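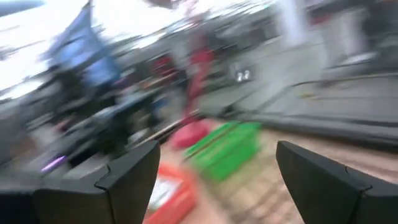
Price was the reason I started looking at the Nalto gripper kit, and price is where I'd tell any small shop to slow down. The kit is a pair of black fingers, a wrist camera and a mounting plate, and the dealer wanted $2,406 for it. The sales sheet calls it "ready to work out of the carton." Maybe, if your idea of work is looking at things while standing still. With the arm swinging, the fingers stay fairly sharp in the wrist view and everything past them turns to streaks. I can tell a green crate is there, and an orange-red box with a white label close to the left finger, but I can't read a word on that label. If your plan depends on reading labels on the move, budget for a second, fixed camera now.

The fingers themselves are decent. Each one is built as an upper tip piece on a lower body with a stepped joint between them, so a chewed-up tip doesn't mean buying a whole finger. Good idea, until you see the tips come only in packs at $422. I asked Nalto twice how long a pair should last and got a brochure both times.

I also priced the Gutgate version. It costs less up front, but the mounting plate is extra and the software is a yearly fee, and after two years I had the totals close enough that I quit caring which was cheaper. The Gutgate camera I never got to try, so I won't pretend to compare it.

Lead time is the other thing to plan around. We were quoted 5 weeks. It took 6, and the cable showed up after that - plan your floor time accordingly, and don't book an installer until you have every box in hand.

Would I buy it again? For slow picking from a known spot, probably, with one spare pack of tips in the budget from day one. For anything faster I'd want a demo on my own parts, in my own light, before signing. The dealer may say a demo isn't needed. Ask anyway.

Home Reviews Grippers Arms Buying Notes Contact
Last updated: March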